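Gripper trial at the Fitden workshop: questions we keep getting

Last updated 11 December 2018

What did you compare?

Two end effectors and two controllers, doing the same pick-and-place work on the same bench program. The first end effector is a plain finger gripper sold by Ollov. The second is a multi-finger hand from Brotum. The controllers were the one that ships with the arm and an add-on box called Zaki, which promises "adaptive grasping" on its front cover and never defines it in the manual.

Who paid for it?

We did. Ollov lent us a spare set of finger plates and got them back. Brotum offered a discount if we let them read the results first. We paid the list price.

Is a 97 percent success rate realistic?

It's the figure in the Brotum brochure, and I have no idea what it is 97 percent of. The brochure doesn't name the objects, say where they were placed, or tell you if a second try was allowed. I asked in April and was sent the same brochure again. Until a vendor hands over the test sheet, treat a number like that as decoration.

What counts as a success in your trial?

The object leaves the surface, stays up for 3 seconds, and is set down inside the target area without falling over. One attempt only. A drop on the way down is a failure, even if the object ends up in the right spot. Vendors tend to dislike that last rule.

How many attempts did you run?

600 for each combination of end effector and controller. That sounds like a lot until you split it by object and starting position, and then some of the groups get thin. I wouldn't argue over a difference of a few points either way, and I'd be wary of anyone who does.

Did the finger gripper need any changes?

Small ones. We tried different finger plates and checked the bracket screws at the start of every session, a habit I'd recommend to anyone with a gripper that gets taken apart this often. Plates with spare through-holes are handy, as you can move a fingertip without drilling. The factory plates were fine for blocks and poor for anything round, and Ollov's suggestion was to buy the other plates.
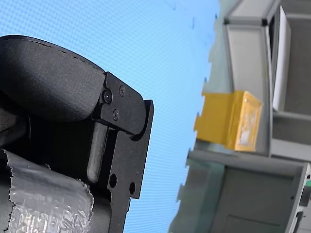 Is a hand with fingers better than a plain gripper?

For most of the jobs people write to us about, no. A hand has more joints to calibrate and more ways to arrive at an object slightly wrong. It looks wonderful in a sales video. On boxes and blocks it did nothing in our trial that the plain gripper couldn't do faster.

Where it did earn something back was on tall, narrow things that tip easily. If the fingers close in a sensible order, the hand can steady the object before it squeezes. If they don't, it knocks it over, and we saw plenty of both.

Does the add-on controller help?

A little, on round objects, with the hand. With the plain gripper I could find no difference worth the price. Zaki also takes roughly 2 minutes to start up, and it forgets its grip settings if you pull the power before saving. 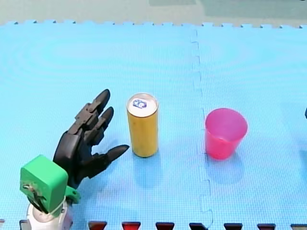 Why not test with real warehouse goods?

Because everyone's goods are different, and a vendor will always tell you that yours are the unusual ones. We stick to cheap household shapes that you can buy again when they get crushed. Approach is the part worth watching. With a slender can like the yellow one, the thumb comes in low and the fingers stay high, and a small error in where the system thinks the can is standing means the thumb pushes it along before anything has closed. A tapered cup is a different problem – squeeze too hard near the rim and it bends. Neither is exotic, and both were enough to separate the settings that worked from the ones that only demo well.

Doesn't a soft surface skew the results?

Probably. Foam mats have some give, and a low finger can touch one without stopping the arm. On a hard tabletop I would expect more protective stops, mainly with the hand. We haven't run that comparison, so please don't quote us on it.

Which one should I buy?

Start with the plain gripper and the controller you already have. Ask for a loan of the hand if your parts are tall or oddly shaped, and bring your own parts to the demo. If the salesperson wants to use theirs – ask to see yours done first.

Can I have the raw logs?

Yes, for the runs with the stock controller. The Zaki logs come out in a format only Zaki's own viewer can open, and we're still waiting for an export tool.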